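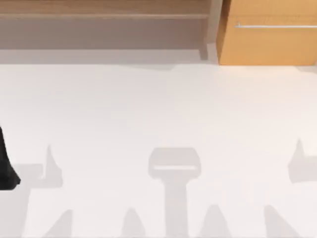
Lovisa Sjöberg, maintainer. Last touched in August

sestodau-shelfmarks

Readme for the shelfmark and label list from the Sestodau town library. One CSV, one text file of notes, this file. Sorry for the mess, wanted it up before the building closes for the summer.

What's in it

3,237 rows, one per item on the open shelves. Reference and local history included, magazines not. 690 of the rows are local history and those are the ones people keep asking me for, so filter on section = LH and you're done.

Columns

mark: the shelfmark as typed on the spine label. Not cleaned up. Spaces are real.
section: two letters, list in notes.txt
title: short title, cut at the first colon
year: printed year, blank if none
old_mark: mark under the Nyberg scheme, if there was one
state: ok, faded, missing, double

Where it came from

Typed off the spines by hand, then matched against the old card drawer. The Nyberg marks come from the cards only. When card and spine disagreed I kept the spine and put the card version in old_mark. Matier export was no use, it drops leading zeros and merges anything with a slash.

Known problems

- Roughly 97 rows have state = faded. Marks in those are my best reading, don't rely on them for sorting.
- 5 rows are plain duplicates. Know which ones, haven't removed them becuase the row numbers are quoted in the notes.
- Years before 1900 sometimes got read as 19xx. Fixed the ones I saw.
- Accents: UTF-8, but Excel will wreck them if you double click. Import it properly.
- Oversize books sit apart from their section but are listed with it. Ask at the desk.

Sorting

Don't sort mark as text. 10 lands before 2. Split on the first period, sort the left half as a number, then the rest as text. Tovent does this on its own if you set the column type to "call number", other programs don't.

Not included

Borrower data, loan counts, prices. Please dont ask.

License

Do what you like with the list. Credit is nice. Corrections by mail to the library desk, put "shelfmarks" in the subject, and give the row number and the mark both.

Todo

childrens section
proper list of the double marks
check LH maps against the drawer again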